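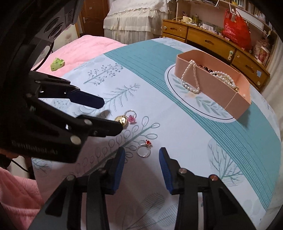

Unit 8: Placement prints and repeat prints

A printed textile is classified first by how its design relates to the finished piece. In a repeat print, one unit is stepped along the full length of the roll, and the cloth can be cut anywhere the unit allows. In a placement print, the design is laid out for a given size and shape, and each piece is cut to a mark. Table linen uses both methods. A cloth with botanical prints on a pale ground and a broad teal band running across it may belong to either class, and the way to settle the question is to measure from one band to the next, if there is a next one. The thin parallel stripes along the side of such a band are useful in checking: any skew in printing or cutting shows on them before it shows on leaves or stems.

Worked case: the Plalcombe layout

Finished length is 3,000 mm. Cut length is 3,050 mm, which leaves 25 mm at each end for a double-turned hem. The clear length between border motifs is 2,838 mm - this is the figure to use when spacing the main design, and using the cut length instead is the usual error.
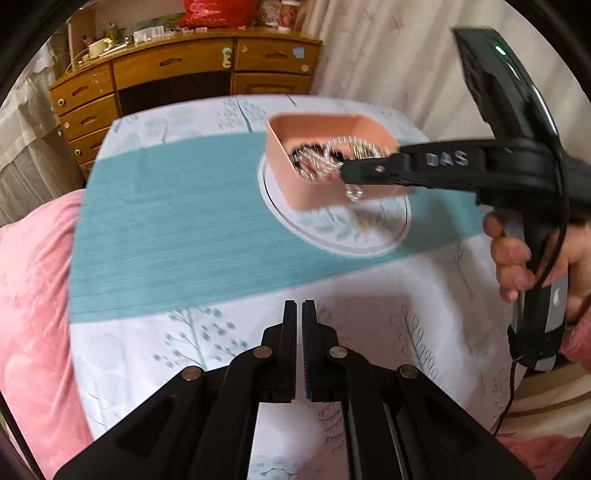
Large motifs are spaced first, then bands, then small fill. Where a motif overlaps a band, the band is masked out under it at the artwork stage. Printing one over the other changes the color of both and leaves a visible edge.

Reading for next session: the Sanis notes on shrinkage allowance, sections on cotton and linen only. Bring the Van Damme spacing sheet, filled in as far as the second column.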